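Plusstead Residents' Forum
Board: Housing and Tenancy
Topic: Proposed change to room inventory rules at move-out

plusstead_housing_office
Residents of the Lysenko building are advised that the office is reviewing the move-out inventory procedure. Under the current rule, each resident completes a two-page form listing all furnishings supplied with the room. The proposed rule would also require personal belongings to be cleared from beds and desks 2 days before the inspection. Comments posted in this thread before the end of May will be considered. Please keep replies to the subject.

bruslow_east
I would like to register an objection to the two-day requirement. Residents who are in the middle of packing generally use the bed as their sorting surface, as the rooms have very little open floor. If the bed must be cleared that early, the boxes will end up in the corridor, and the fire rules do not allow that either. The office should state where these items are meant to go.

tenant188
I must respectfully disagree with the previous post. I moved into a Lysenko room last year and was charged for a mattress stain that was already present when I arrived. The inspector had not seen the mattress at the previous move-out because it was covered with bedding and bags. A clear bed protects the next resident. Two days is a reasonable period for anyone who plans ahead. 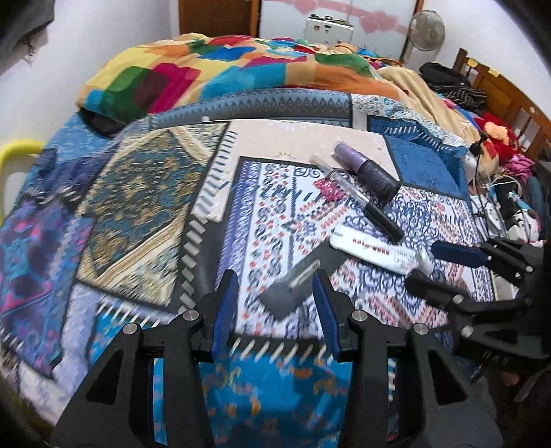

Having said that, I accept that the charge itself is a separate question. It was 50 dollars, and the appeal took 5 weeks to reach a decision. If the office adopts the new rule, it should also commit to a shorter appeal period.

bruslow_east
The stain charge is a fair point and I do not dispute it. My concern is with timing only. The inspector could examine the mattress on the day of the inspection with the resident present. That would take a few minutes and would require no one to sleep on a bare bed for two nights.

vivov_hall_rep
For information, Vivov Hall has used a similar rule for several terms. Beds are cleared on the morning of the inspection, by 9 a.m., and desks the evening before. The common room is unlocked for boxes during that period – labels are required, and unlabeled boxes are moved to the ground floor store. Complaints have been few. Most of them concerned the store's opening hours.

tenant188
A morning deadline would be acceptable to me, provided that the mattress is turned over and both sides are recorded on the form. The present form has no space for this.

quietfloor
May I ask whether the rule would apply to residents who are only changing rooms within the building? The notice refers to "move-out" without defining it.

plusstead_housing_office
Internal transfers would be included. The Vivov Hall arrangement has been noted and will be compared with the present proposal. The request for a mattress entry on the form has been passed to the inspections desk. Appeal periods are set under a separate policy and cannot be amended through this review.

bruslow_east
Thank you. Please confirm whether the Lysenko common room could be made available for boxes on the same terms. It is currently locked at 10 p.m.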